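Liststead bench cells: pre-session safety and data check
Sheet in use from July. Cell 2, two-arm bench, tabletop tasks.
Filled in by: Nga Thân
Read by: Maarten Declercq

Mark each line OK, FIX or STOP. A STOP means no recording until it is cleared by someone other than the person who marked it. Comments are not optional this time. The last set of sheets came back with a column of ticks and not one sentence, and I don't believe a cell has ever been that healthy.

SECTION A. POWER AND STOPPING

A1. Emergency stop reachable from the operator's seat without standing up.
OK. Reached it sitting. Could not reach it with the chair pushed back to where Fulvio likes it. Chair position needs a mark on the floor.

A2. Emergency stop cuts both arms, not just the leader side.
OK. Pressed it with both arms holding position, both dropped. Note that "dropped" means dropped. The arms have no brakes worth the name, so whatever is under them gets hit. Keep hands out before pressing, if you have that luxury.

A3. Restart needs a deliberate action.
FIX. The software reconnects by itself once power is back. The supplier's note from Plusmont calls this "seamless recovery." I call it an arm that wakes up while you're reaching in to pick up the thing you dropped. Arturo D'Amico says he can add a confirm step. He said that in the spring too.

A4. Power supplies off the floor, no plug adapters in series.
OK.

SECTION B. ARMS AND MOUNTING

B1. Base joints tight to the rail, no rocking by hand.
OK left. FIX right. I can feel a click at the right base when I push the forearm sideways. Arturo thinks it is the gear and not the mount. Either way it goes in the data. A model trained on a clicking arm learns the click.

B2. Screws on links and wrist present and flush.
OK. Checked with a driver. Looking at them tells you they are there and nothing else.

B3. Joint limits set in software and tested at slow speed.
OK, with a complaint. The limits keep each arm off its own base. They do nothing about one arm meeting the other. The only thing preventing a collision between the grippers is the person holding the leaders, and we should stop writing "collision protection: yes" on the cover form.

B4. Finger tips free of cracks and sharp edges.
OK. One finger was replaced before this check. Please log replacements. A new finger has different grip from a worn one, and sessions on either side of the change should not be lumped together.

SECTION C. CABLES

C1. Cables clipped along the links, slack enough at every joint for full travel.
FIX. Slack is fine, too fine at the right wrist. Full travel both ways gave me no pull on any connector, but a loop that big will catch on something sooner or later. Shorten it.

C2. No cable passes between the fingers at any reachable pose.
OK for the poses I tried. I did not try all of them and neither will you. Write down which ones you did.

C3. Boards at the front covered or out of reach of sleeves and drinks.
FIX. Same comment as on the last sheet. I was told a cover was ordered from Martinelli. I'd like to see the order.

SECTION D. CAMERAS

D1. Wrist camera brackets tight, angle matches the reference print.
OK left. Right was off and I reset it. How long it had been off is anyone's guess, and that means every episode since the last signed check is suspect. Maarten, please don't tell me the model will "average it out." It might. We have no test that would show us if it didn't.

D2. Fixed camera view checked against the reference print.
OK.

D3. Lenses wiped, live image looked at by a person.
OK.

SECTION E. OBJECTS AND WORKSPACE

E1. Objects on the task card only. Nothing breakable, nothing heavier than the card allows.
OK. Glue stick and paper. Use a stick with its cap on. If a gripper squeezes one hard enough to split the tube, stop and report it as a force problem, and don't just fetch another one.

E2. Tabletop cleared of scraps between episodes.
FIX. This is treated as housekeeping and it's a data question. If the same bit of litter is there in every good episode, the policy may start using it as a landmark. Ashok Rastogi disagrees with me about how likely that is. He is welcome to run the comparison.

E3. Start positions varied as the card says.
FIX. I went through the last batch. The card says to move the object anywhere in the marked area. Operators put it where it is easiest to grab, nearly every time, and I understand why, with a quota on the wall. 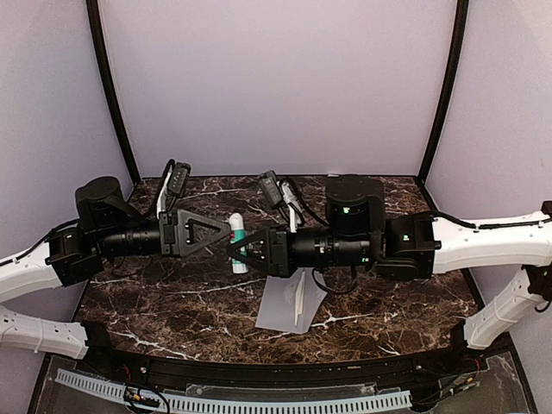 The quota is my main objection. The target for the cell is 518 episodes, and Undetcombe reached theirs early, so now we hear about Undetcombe. I asked what share of their episodes were kept after review and got no figure. A person who has to hit a number will skip the slow approach, skip the reset, and call a sloppy grasp a success. All three make the cell less safe and the examples worse.

E4. Hands out of the cell before the record pedal is pressed.
STOP when I arrived, OK after a talk. The operator was nudging the object with one hand while holding a leader with the other. It saves a few seconds. It also puts fingers inside the reach of two live arms.

SECTION F. OPERATOR

F1. Break taken after every 10 episodes at the least.
FIX. Break log shows a run of 14 with no gap. The log is filled in by the operator from memory, so take that as the flattering version.

F2. Failed episodes kept and labeled as failed.
Not able to confirm. I found very few failures saved. Either our operators are remarkable or the delete key is doing some of the work. Fulvio Marchetti to check the session totals against the saved files.

F3. Operator can say in their own words what counts as success on this task.
FIX. Asked 2 people, got different answers. One said the object has to be released and stay put. The other said picking it up was enough. Both were labeling the same batch.

RESULT
Cell 2 may run at reduced speed with a second person present. Full speed after A3, B1 and C1 are closed and signed. The batch mentioned under D1 should be held out of training until someone has gone through the wrist views.

Reply from Maarten, added to the sheet: Agree on A3 and F3. Not convinced we need to hold the whole batch, will sample it first. The quota stays for now.

Reply, N.T.: Then write down how many you sample and how you pick them before you look.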